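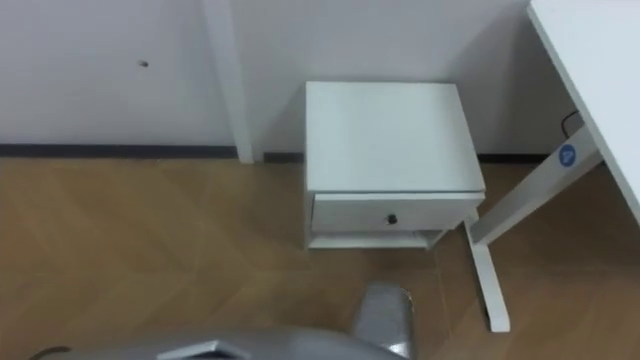
Der Arm vor dem weißen Schränkchen mit dem schwarzen Knauf.

Als ich Sunee Suksawat frage, wie schlimm es denn war, lacht sie erst mal. »Kommt drauf an, ob du die Schublade fragst oder mich«, sagt sie. Wir sitzen in der Küche von Malora, der Kaffee ist furchtbar, und nebenan summt es schon wieder.

Sunee bringt Roboterarmen bei, Möbel zu öffnen. Klingt putzig, ist aber ziemlich zäh (ich durfte eine Stunde zusehen und wurde schon vom Zusehen müde!). Im März hat der Arm beim Zuziehen einfach nicht mehr losgelassen. Die Software, intern heißt sie Kombo, hielt die Schublade für verklemmt und legte Kraft nach. Und noch mal Kraft.

»Ich stand daneben und dachte, gleich hört er auf«, erzählt sie. »Dann kippte der Schrank nach vorn, und ich hab reflexartig hingefasst. Genau das, was ich allen anderen verbiete.« Ihre Hand war drei Sekunden lang zwischen Schrank und Greifer. Gebrochen war nichts, aber der blaue Fleck hielt sich bis Ostern.

Und der Notaus? Da wird sie ernst. Der Knopf lag auf dem Tisch hinter ihr, das Kabel war zu kurz. »Ich kam mit der freien Hand nicht dran. Mein Kollege Kostov hat vom Flur aus gehört, wie ich geflucht habe, und draufgehauen.«

Die Suche nach dem Fehler zog sich dann fast 36 Stunden hin. Am Ende fand Kostov eine Kraftgrenze, die für ein anderes Projekt namens Erkidell gesetzt und nie zurückgestellt worden war: 300 Newton statt des viel kleineren Werts, mit dem sie sonst arbeiten. »Für ein Nachttischchen!«, sagt Sunee und schlägt sich an die Stirn.

Seitdem fragt das Programm die Grenze bei jedem Start ab, und der Notaus hängt an einer Schnur um den Hals. Schick findet sie das nicht. Ich will noch wissen, ob sie beim ersten Versuch danach Angst hatte. »Klar. Ich hab mich an die Tür gestellt und den Knopf mit beiden Händen gehalten.« Dann schaut sie auf die Uhr, trinkt den furchtbaren Kaffee aus und geht zurück zu ihren Schubladen.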